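Lekska 瓶装水标签文本语料 说明文件

版本说明：本文件随 2018-01-30 的数据包一同发布，旧版说明作废。维护人 Pentti Tikkanen，校对 Helju Koppel。以下内容由 Tikkanen 起草，措辞比较直，打算拿这份数据写论文的人请耐心读完。

一、这是什么

Lekska 收录瓶装饮用水标签上的文字，共 1,573 条，每条对应一款产品的一个标签版本。内容包括品名、水源描述、宣传语、成分表和保质期说明的转写。数据包里只有文字，没有标签扫描件。

它不是水质数据库。成分表里的数字是厂家印上去的，我们照抄，没有化验过任何一瓶水。前一版发出去以后，有人拿“钙含量”一列做了健康相关的回归分析，还来信问为什么结果不显著。我们看不出它凭什么应该显著。

二、为什么要做

起因是对宣传语的怀疑。“天然”“纯净”“活性”“源自深层”这些词在标签上反复出现，却很少有人整理过它们到底和哪类水源描述搭配。Zivport 的市场报告声称消费者能够分辨这些词的含义，我们读了三遍，没找到支持这句话的问卷原文。
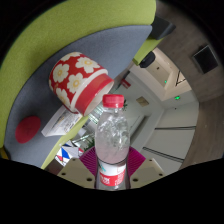 图 1　透明塑料瓶，红色瓶盖，瓶身下部为红白标签。

标签的版面很小，字更小。同一句话换了行，意思有时就变了，尤其是“不”字落在行尾的时候。转写时我们保留换行，用竖线表示。去掉竖线再做分词是使用者自己的选择，后果也请自己承担。

三、字段

id：条目编号，从 1 起连续编号，删除的条目不补号。
name：品名，照标签原样，包括错别字。
source_claim：水源描述。标签没写就留空，请不要把空值当成“自来水”。
slogan：宣传语。多句之间用分号隔开。
minerals：成分表原文，不换算单位。有的厂家用毫克每升，有的用微克每百毫升，后一种写法会让数字显得好看，我们对此保留看法。
shelf_life：保质期原文。
transcriber：转写人代号，两位字母。
doubt：存疑标记，0 或 1。

文件编码为 UTF-8，制表符分隔。slogan 字段最长 255 个字符，超出部分截断，截断处有省略号。这个上限是旧数据库留下来的，当初选它没有什么学术上的理由。

四、转写过程

每条标签由一人转写，另一人核对。两人意见不一致时由 Koppel 裁定，裁定后 doubt 记为 1。有人建议用文字识别软件代替人工，我们试过 Kandpal。它在平整的纸面上表现尚可，到了弯曲的瓶身上，就会把“矿物质”读成“矿物贡”，把小数点读没了。厂商演示时用的是展平的标签，这一点宣传页上没有提。

核对用的是校对表，不是凭印象。早期有一批条目没留校对表，已经全部重做。
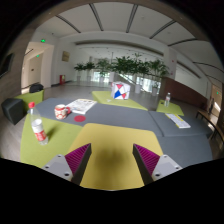

五、已知问题

1. 取样不均。城市超市的产品多，乡镇小厂的少。任何“全国瓶装水标签如何如何”的结论都站不住。
2. 同一品牌换包装时，新旧版本会分别成条。直接按品名计数会把大厂算重。
3. 有 16 条的保质期字段与成分表字段曾经错位，本版已改正。如果你手里的旧版跑出了有趣的结果，请先查这一处。
4. 外文标签只转写中文部分。中外文说法不一致的情况确实存在，我们没有系统比对，所以不要引用本文件来证明厂家“内外有别”。
5. doubt 为 0 只表示两名转写人写得一样，两个人一起看错的可能性仍在。

六、不建议的用途

不要用来给品牌排名。Zirinero 曾根据前一版做过一张“最诚实的水”榜单，评分规则一共 5 条，其中没有一条能从本数据里算出来。我们去信要求说明方法，收到的回复是一份宣传册。

也不要用来训练自动撰写广告语的程序。许可条款没有禁止，但我们很难想象这个世界还缺“唤醒每一滴自然”。

七、许可与引用

转写文本可用于研究和教学，转发时须附本说明全文。标签上的商标和文案归各自权利人所有，我们的许可管不到那一层，商业使用前请自行咨询。

引用时请写明版本。只写“Lekska 数据”而不写版本的论文，我们没法替作者解释数字为什么对不上。

八、勘误

发现错误请提交条目编号、字段名、现有内容和你认为正确的内容，并附上标签的清晰照片。只写“第几条好像不对”的邮件不处理。改动在下一版生效，记入 CHANGES 文件，已发布的数据包不做静默替换。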